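Bench Gallery: Connectors, Leads and Boards

Gromwood Electronics Notes - Gallery pages
Posted 15 August 2020

This page collects bench pictures of low-voltage wiring parts: a populated circuit board, a connector block with its leads, and a metal panel connector. The text with them covers handling, lead dress and inspection. It assumes the reader can already solder and has a meter within reach. Soldering itself is on the Zuvier rework page.

The parts are shown on a plain white work surface. A light surface makes cut strands, solder balls and stray hardware easy to find. It also shows every scuff, and scuffs do no harm. Grit does, and the surface should be wiped before a board is put down with its solder side facing it.

1. Board and connector block

Green circuit board with upright cylindrical capacitors. A black connector block is held just above the upper edge of the board, with thin red, black and green wires running from it to small exposed metal ends.

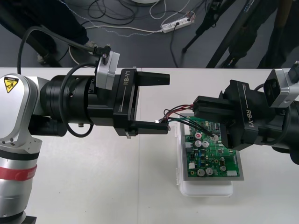
Electrolytic capacitors are the tallest and most easily damaged parts on many boards of this type. The can is thin aluminum and the seal is at the base. Side pressure on the top of the can works the leads back and forth in the seal, and a capacitor that has been pushed over and straightened should be treated as suspect even if it measures within tolerance. Handle the board by its edges. Do not use a capacitor as a handle, and do not rest a loom on one.

Check for the following before any wiring is started:

Bulged or split tops. The top of a sound can is flat.
Residue at the base. Brown or crusted deposits may be electrolyte or old adhesive. Adhesive is usually smooth and stays put when pressed with a wooden pick.
Polarity. The stripe on the sleeve normally marks the negative lead. Compare it with the legend on the board, and compare both with the drawing.
Stored charge. Measure across the terminals of the larger cans. Discharge through a resistor and measure again.

A connector block should be gripped by its body. Pulling on the wires loads the crimps, and a crimp that has moved in its housing will often pass a continuity check and fail later under vibration. If a terminal has backed out, remove it with the correct extraction tool, look at the locking tang, and bend the tang out slightly before putting the terminal back. A tang that has been bent more than twice is best replaced along with its terminal.

Bare wire ends need attention early. Stranded conductors open up with handling, and one loose strand is enough to bridge two pads on a dense board. Twist the strands in the direction of their existing lay, then tin lightly if the end is to be soldered. Do not tin an end that is going under a screw. The solder creeps under pressure and the joint loosens over time. Use a ferrule there.

Color is a guide to function and nothing more. Red is commonly positive and black is commonly return, but green may be ground, signal or whatever was left on the reel. Leads from older Rizzi harnesses are a known case: the drawing for sheet 386 calls for green on a signal line, and the same color is used for chassis ground on the next sheet. Buzz out each conductor and write the result down against the pin number.

Notes on lead length. The gallery rule is to leave enough slack for 2 further terminations and then stop. Long leads find their way under boards and around tools. Short leads put the strain on the joint. Where a lead has to cross a board, route it along the edge and keep it clear of anything that runs hot, such as regulators and power resistors.

2. Panel connector with flange

Circular metal connector, chrome finish, with a flat and roughly square mounting flange. Red, black and green insulated leads enter at the open top of the barrel.

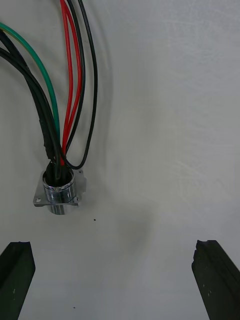
Flange-mounted circular connectors are chosen for panels that are opened often. The flange takes the mating force and passes it to the panel, and the wires behind carry none of it as long as they have been dressed properly. Dressing is the part most often skipped.

Order of work for the rear of a circular connector:

Slide any sleeving, backshell and clamp onto the leads first. These parts cannot be added later without cutting or unsoldering.
Mark the leads by pin number.
Start with the pins that are hardest to reach. Usually this means the center, or the row farthest from the hand.
Keep insulation close to the cup. A gap of one conductor diameter is acceptable. More than that allows the wire to flex at the solder line.
Sleeve each joint as it is finished - going back over a full bundle is slow and tends to disturb the joints below.
Check every pin to every other pin, and every pin to the shell.

The last check matters most on a metal barrel. A strand touching the shell puts the circuit on the chassis, and the fault may not show until the panel is bolted in place. Use a meter with a low ohms range for continuity and a higher range for leakage. A reading that wanders when the bundle is moved by hand should be treated as a failure.

Heavy and light leads in the same bundle call for some care. The heavy ones are stiff and hold their shape, and they push the light ones toward the rim. Tie the heavy leads first and let the light ones follow with a little spare length. Where the bundle passes the rim, a turn of tape or a short piece of sleeving gives protection against abrasion. Cloth tape holds better than vinyl when warm. Vinyl leaves adhesive on the metal that has to be cleaned off with alcohol.

Polished plating marks easily. Use soft jaws or a plastic-faced vise, and keep flux off the outside of the shell. Flux that has hardened on chrome comes away with isopropyl alcohol and a cotton swab. Abrasive pads should be avoided, as they cut through thin plating and the base metal will then corrode.

Mounting screws should be tightened in diagonal pairs. Fit the gasket dry unless the maker's sheet says otherwise.

Related pages

Plillemico terminal chart, revised April
Zuvier rework page
Rizzi harness color list
Gromwood notes on ferrules and crimp tools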